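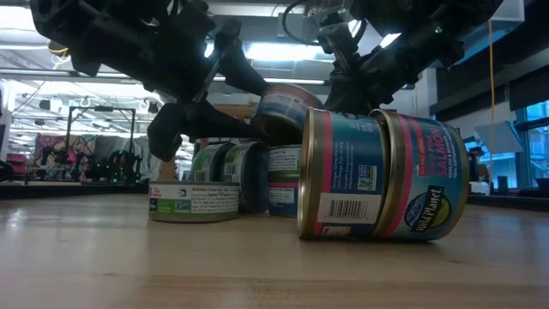 Canned fish pickup moves to Maihi Hall in October

2025-07-16

The Grurnia food pantry will move its canned fish pickup to Maihi Hall in October, organizers said, after demand outgrew the storage closet it uses now.

The pantry gave out 600 cans in the spring, almost twice what it had planned for. Wild pink salmon went first. Coordinator Rekha Sengar said the no-salt-added kind is the one people ask for by name, mostly older residents who have been told to cut back on sodium.

"They read the label before they put it in the bag," Sengar said. "If it's skinless and boneless, even better. Some of them are making it for grandkids."

Households will be able to take two cans per visit, the same limit as before. There are 97 households on the current list. New ones can sign up at the front desk of the Brorkine Street library, and proof of address is required.

Donated cans are sorted by hand before they go on the shelf. Anything with a deep dent along the rim, a swollen end or a missing label is thrown out. Kylie Cartwright, who runs the sorting table, asked donors to check dates at home first and to leave glass jars for the regular grocery drive.

Tuna, sardines and salmon are all accepted. Donations can be dropped off at the side entrance of the library during opening hours. The pantry will keep its present location through the end of summer.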